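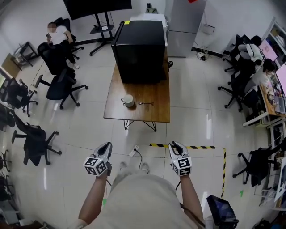

Light grey-beige T-shirt, seen from above

Plestik Crew T-Shirt
Item 1207-8

A midweight everyday tee with a straight body and a ribbed neck. The knit is 67% cotton, 33% polyester, and holds its shape after washing. Sleeves end just above the elbow on most people.

Sizes: XS to 3XL. Runs slightly large – if you are between sizes, order the smaller one.

Care: Machine wash cold with similar colors. Tumble dry low. Do not bleach. Iron inside out if printed.

Printing: One-color chest or back print available on orders of eight or more. Send artwork to Biljana Jurić in the Fokambridge office. Allow 10 working days after proof approval.

Stock: More than 1,000 in the warehouse. The 3XL is on back order until August 2025.

Returns: Unprinted shirts, unworn, within 30 days. Printed shirts cannot be returned.

Related: Sisport long sleeve, Dimitriou work polo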